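May 5, 2024

1/ River gauge at Prirnedberg up 2 feet overnight. Still raining. Not much sleep here

2/ Soil was already full from last week so basicaly everything runs straight off — the lower road went under by 7

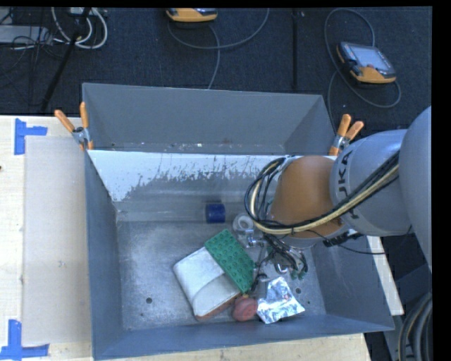
3/ Motia station has 197 mm for the month so far?? checking that, looks like a stuck sensor to me. Prollarley is way lower

4/ ok yes, stuck sensor. Ignore the Motia number

5/ Pressure 970 and holding. Last time I logged one that low was September, and teh wind came after

6/ Next reading at noon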